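Chapter 10
Caring for Cloth at Home

In this chapter you will learn
How fibers differ in the way they take up water
How to sort, wash and dry common household textiles
How to store cloth between seasons
How to judge whether a worn item should be repaired

Key terms: absorbency, colorfastness, fill, loft, pilling, shrinkage, weave

Opening case

Elin Edwards runs the linen room at Turitz, a guesthouse with 12 bedrooms. When she took the job in May, the shelves held sheets, blankets and bedspreads bought over many years from different suppliers. Few of them still had a readable care label. Some of the cotton sheets had gone thin in the middle while their edges were still sound. Two wool blankets had shrunk so much that they no longer reached the sides of a double bed.

Edwards did not replace everything. She sorted the stock by fiber first, then by color, then by condition. Thin sheets were cut down the center and rejoined with the outer edges in the middle, an old repair known as sides-to-middle. The shrunken blankets were cut up for use as pads under table covers. Anything she could not identify was set aside and tested on a hidden corner before it went near a washing machine.

As you read, think about which of her decisions depended on knowing the fiber and which depended only on looking at wear.

10.1 Why cloth wears out

Cloth is damaged by rubbing, by light, by heat, by chemicals and by living things such as moths and mold. In most homes rubbing does the greatest share of the harm. A pillowcase rubs against hair and skin every night, and it rubs again against other items in the wash. Short fibers work loose from the yarn and either fall away as lint or tangle into small balls on the surface. The second effect is called pilling.

Light acts slowly. Curtains on a sunny window may fade along the folds first, and the yarn there becomes weak long before a tear appears. Silk and nylon suffer more from sunlight than polyester does.

Heat matters most when cloth is wet. Wool fibers have tiny scales, and when wool is warm, wet and moved about, the scales lock together and the fabric shrinks and thickens. This change – felting – cannot be fully undone.

10.2 Fibers and water

Absorbency is the ability of a fiber to take up moisture. Cotton and linen absorb water readily, and both are stronger wet than dry. They can stand hard washing. Wool also absorbs a good deal of moisture but loses strength when wet, so it should be supported when lifted from the basin. Polyester absorbs very little and dries quickly, but oily stains tend to cling to it.

Blends behave partly like each of their fibers. Treat a blend according to its most delicate part.

Colorfastness is a separate question from fiber. A strong red or dark blue may bleed on any fabric if the dye was poorly fixed. To test it, dampen a hidden spot, press a white cloth against it for a minute, and look for color on the white cloth.

10.3 Prints, patterns and filled items

Bedding often combines textiles that need different care. A printed spread with bands of red and green should be tested for bleeding before it is washed with a pale sheet. Down-filled items form another group. The fill traps air, and the thickness this produces is called loft. Down that stays damp clumps together and loses its loft. Wash filled items alone on a gentle cycle, rinse them twice, and dry them on low heat, stopping to shake them out by hand.

Dark outer shells show detergent marks easily. Use less soap than you would for cotton, and close all zippers and snaps first.

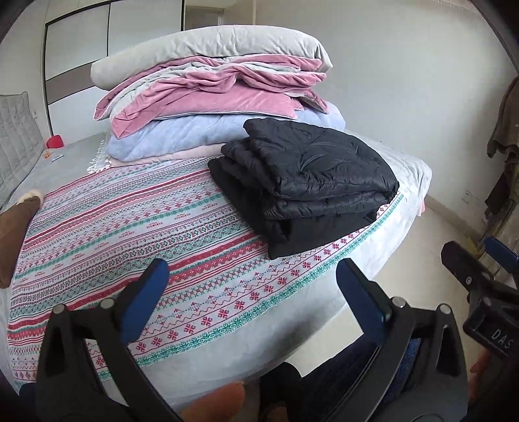 10.4 Storing cloth between seasons

Cloth should be clean and fully dry before storage. Food and skin oils attract insects, and stains that are faint in spring may be brown by fall. Choose a cool, dark place with some air movement. Plastic bags hold in moisture and are a poor choice for wool.

Fold large pieces loosely and change the fold lines every few months. Filled items should never be kept tightly compressed for a whole season.

Check your understanding

1. Explain why a wool blanket may shrink in a wash that does no harm to a cotton sheet.
2. Describe how to test a fabric for colorfastness.
3. Choose one textile in your home. List the kinds of wear it receives in a normal week.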